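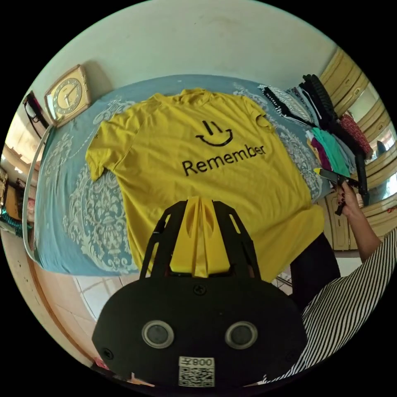 The Tollon is the small stage amplifier we get asked about more than anything else in the shop, and it's the one most of us would pick if we had to carry our own gear up three flights of stairs after a show (and most of us have). It was drawn up by Kacper Dudek, who spent years playing bass in bands that shared one van, one drum kit and one very tired combo amp, and who wanted something a singer, a guitarist or a keyboard player could plug into without a lesson first. If you're the kind of band whose merch is a yellow T-shirt with a black smiley face and the word "Remember" under it, and whose stage clothes, cables and set lists all travel in the same duffel bag, then you are very much the people he had in mind!

Let's start with the sound, because that's where most of the phone calls start too. The Tollon is a clean amp at heart. Turn the volume knob up to the middle and you get a full, round tone with plenty of room left over, so a chorus can jump out of a verse without anybody reaching for a pedal. Push it further and it begins to break up in a friendly sort of way, a bit grainy around the edges, which suits choppy funk parts and big open pop chords equally well. It won't do very heavy metal on its own. If that's your thing, put a distortion pedal in front of it and it will take it happily, or have a word with us about the Dirkico, its bigger and considerably louder cousin.

There are 2 channels, each with its own volume, bass and treble, and you can use both at once. We have customers who run an acoustic guitar through one and a vocal mic through the other and play whole evenings in cafes that way. The second channel has a switch on the back that changes it from instrument to microphone — please turn the volume down before you flip it, as it does make a thump otherwise. The spring reverb is shared between the channels and has one knob on the front. It's a real spring, so if you kick the amp during a quiet song everyone will hear about it.

The cabinet comes in black or dark green. The handle on top is the wide padded type, and there's a second one sunk into the side for getting it in and out of a car. The corners are metal. We did offer plastic ones for a while and they cracked, so if you bought an early Tollon with plastic corners, drop us a line and we'll send you a set of the new ones along with the screws.

What comes in the box

Tollon amplifier
Power cord
Footswitch for channel and reverb, with cable
Fitted dust cover
Printed manual, written by Kacper and longer than it needs to be

Details

Channels: 2
Reverb: spring, shared
Outputs: headphone, line out to mixer, extension speaker
Inputs: one per channel, plus an aux input for backing tracks
Warranty: 7 years on the cabinet and electronics, 2 years on the speaker and footswitch
Stock number: 233

A few things people ask us

Can I use it for bass? For practice at home, yes, and it sounds lovely at low volume. For a full band with a drummer, no, you'll wear out the speaker, and the warranty doesn't cover that. The Lai is our bass amp and it has the same controls laid out in the same order, so you'll find your way around it right away.

Does the line out work with the speaker off? It does. Plug headphones in and the speaker goes silent while the line out keeps going, which sound engineers in small rooms seem to appreciate a great deal.

Can I try one? Please do. There's always a Tollon set up in the back room at Usora, and you're welcome to bring your own guitar and your own pedals and stay as long as you like. Mornings are quieter. If you're coming with the whole band, call ahead so we can move the pianos — we've had five people and a trombone in there before, and it was a squeeze.

The next batch of dark green cabinets arrives in September. Black ones are on the shelf now and go out with the afternoon pickup if you order before noon.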